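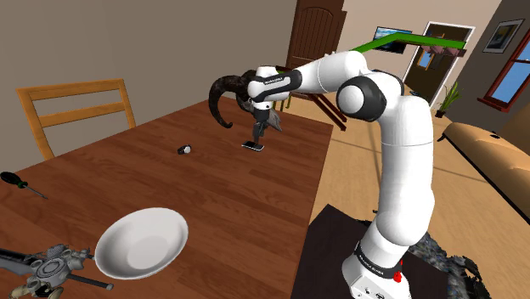
How long should a Grondik table be left after oiling before it goes back into daily use?
Leave it overnight for light use, and two full days before you put anything hot or heavy on it.

4. Oiling the Table Top

Do this once the legs and center rail are fitted (section 3). The top is shipped sanded and without a finish. One can of Rutero hard oil, 200 ml, is enough for two thin coats on the standard top. The extension leaf needs its own can.

1. Wipe the top with a dry cloth, then with one that is slightly damp. Let it dry for 40 minutes.

2. Sand lightly along the grain with the fine paper from bag C. Stop at the breadboard ends, where the grain changes direction, and sand those separately.

3. Stir the oil. Do not shake the can.

4. Pour a small amount onto the pad and spread it with the grain. Work from one end of the table to the other.

5. Wait 20 minutes and wipe off all the oil that has not soaked in. Use a clean cotton cloth.

6. Leave overnight and repeat steps 4 and 5 for the second coat.

Note: The underside gets one coat only. Tops oiled on one side can cup, and this is not covered by the warranty.

Note: If the surface feels sticky the next day, too much oil was left on. Rub it down with a little fresh oil and wipe dry.

CAUTION: Cloths soaked in oil can catch fire on their own. Lay them flat outdoors to dry, or put them in water in a metal container with a lid. Do not leave them bunched up in a trash can.

CAUTION: Keep the room above 60 °F and open a window.

Tops bought before July 2023 were waxed at the Plindstead workshop. Oil will not soak into these. Remove the wax first as shown in section 7.

Replacement pads and cloths: order part 73 from Nasr, the spare parts desk.

Section revised by Marin Babić, Saturday, January 13, 2024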